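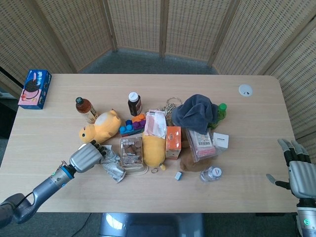

How often does a Stotora tabletop cell need to be serviced?

Every 40 hours of running time for the short check, and every 900 hours for the full one, which takes the cell out of use for most of a day.

Stotora cell

The Stotora cell is a two-armed workstation sold by Dernomo for practice in sorting, clearing and handling household goods. It consists of a torso base, a pair of arms ending in five-fingered hands, a table, and a cabinet of electronics that the manual asks owners to keep somewhere cool and that owners generally keep wherever it fits. The name refers to the whole arrangement, though many users apply it to the torso alone and call the rest "the table."

Setup

A cell is set up in a fixed order: floor, base, table, screen, arms, hands. The manual prints this order on its first page and again on the back cover, the second time in larger type.

The base is leveled before anything is attached to it. Hard floors give little trouble. Carpet compresses under the feet for the first few days, and a cell leveled on carpet should be leveled again at the end of its first week. Skipping this step produces a slight lean, which the arms correct for so smoothly that it can go unnoticed until someone sets down a round object.

The table stands against two stops on the base. Any firm table of the right height will do, and Dernomo sells one at a price that has encouraged a lively interest in other tables. Glossy tops are discouraged on account of glare.

A folding screen behind the table is optional. Its purpose is to keep passing staff out of the cell's view, and plain office dividers, garden screens and the occasional shower curtain have all been reported in this role. Whatever is used must stand outside the full reach of both arms, measured with the fingers straight. Measurements taken with the fingers bent account for a good share of the damaged screens.

Cables

Arm cables run down the outside of each forearm, loop once at the elbow, and return to the base. The loop should be loose enough to admit a fist. If it is tighter, the cable pulls at full stretch; if it is much looser, it will sooner or later catch the corner of the table and take an interest in whatever is standing there. Cords on the floor are to be routed behind the base and taped. In practice the tape is applied in the week before a visit from the supplier.

Hands

The hands receive most of the wear and most of the attention. Each finger is driven by a thin cord that stretches with use, and a stretched cord shows first as a lazy fingertip, closing a moment after its neighbors. Tension is adjusted with a small screw in the palm, a quarter turn at a time. The screw for the thumb turns the opposite way from the others. Early manuals omitted this.

Fingertip pads are a spare part and are replaced when their surface turns shiny. Sugar, crumbs and the oil from snack packaging shorten their life, and so does adhesive from price stickers. They are wiped with a cloth dampened in plain water. Solvents make the pads hard, after which the hand can pick up very little and drops it promptly.

Foil wrappers are widely regarded as the best quick test of a newly adjusted hand. They are light, they change shape when touched, and they reflect light in ways that confuse the cameras. A hand that lifts a crumpled wrapper twice running is usually passed for service. A bottle on its side is the customary second test.

Calibration

After any work on the arms, the cell is calibrated with the Provum program supplied on the cabinet's own computer. Both arms are moved through 638 positions while the program compares where each hand is with where it ought to be. The table must be cleared first. Provum asks the operator to confirm that it has been cleared, accepts the answer without checking, and proceeds at full speed.

Calibration should be repeated if the table is moved, including when it is moved back.

Common faults

A wrist that clicks when turning usually has a loose collar, which can be tightened without removing the hand. Clicking from the elbow is more serious and calls for a replacement bearing. Owners are advised to be certain which joint they are hearing before ordering parts, as the bearings come in sets of 2 and are not returnable.

Drift, in which a hand settles slightly to one side of its target, has many possible causes. The manual lists them in alphabetical order. Experienced technicians begin with the table stops.

The Corrigan mount

The Corrigan mount is an aftermarket bracket that lets a hand be removed with a single lever in place of the original ring of screws. It saves a good deal of time at the full service and is not approved by Dernomo, whose own technicians are said to be fond of it. Cells fitted with the mount need a fresh calibration each time the lever is opened.

Page last edited 2023-10-08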